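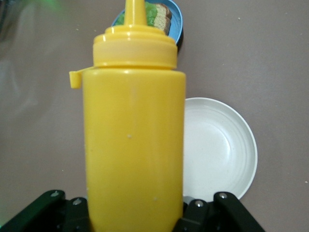
Figure 3. Yellow squeeze bottle with conical nozzle and stepped screw-on cap.

3.2 Condiment containers

Squeeze bottles were the most common dispenser in the kitchens we surveyed. Of the 138 containers recorded, 76 were squeeze bottles of the general type in Figure 3, with a straight-sided body, a wide cap and a tapered nozzle. The remainder were jars, pump dispensers and single-serve packets.

Bottles were sorted by cap type following Chacko and Menon. A small side tab, as on the bottle in Figure 3, was coded separately from the cap. Color was noted but not used for sorting, as several kitchens kept mayonnaise or oil in yellow bottles. Staff at the Nedano site told us they went by shelf position when refilling. Labels had been added by hand to 61 of the squeeze bottles, most of them at the Kurian site.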